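The Lorwood Wash

Géza had the van running by the time Shewit got the kitchen light on. Six minutes, he'd said. Six! She'd told him ten and he laughed.

Boxes everywhere. Her mother's plates in newspaper, the good ones, not the Østergaard ones with the chips. Tape gone again. Under the sink, behind the sink, in the oven (why the oven). Found it on her own wrist.

"Three hundred seventy miles to Rudivham," he called up the stairs. "In case you forgot."

She hadn't forgot. She'd been driving it in her head since October.

The lease said empty by noon. The lease said a lot of things. It said clean, too, and so there she was at the last of it, wiping shelves in a place she would never see again, for a landlord in Bilville who had come by once in 3 years and only to look at the roof.

"Leave the laundry," Géza said. He was in the doorway now, keys out.

"I'm not leaving the laundry."

"It's towels, Shewit."

"Its one thing. One minute."

Blue cloth, white table.

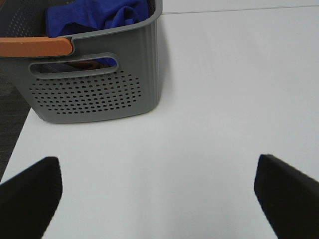
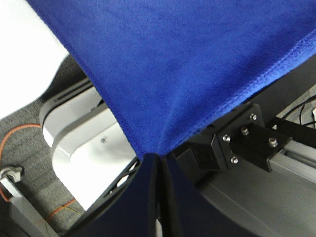
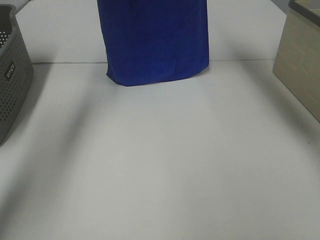 Her mother had bought the house linens the week they came to Lorwood, all on one receipt, and made both girls carry them home up the hill in the rain. Most of it had worn through since. The sheets went first, then the pillowcases. But the blue had held, that deep royal blue, still fuzzy when Shewit put her thumb to it, and she stood there with a corner of it pinched in her fingers like a kid at a crossing. Six hundred sixty dollars in the envelope in her coat. A job she'd said yes to over a bad phone line. She could not remember one thing about the woman's voice.

"Shewit."

"I know."

"The van's eating gas."

She pushed the lot down into a box, plates and all, no paper. Tape across the top, crooked. Géza took the other end without being asked and they went down sideways, him backwards, feeling for each step with his heel.

"You got the key?" he said at the bottom.

She'd left it in the oven.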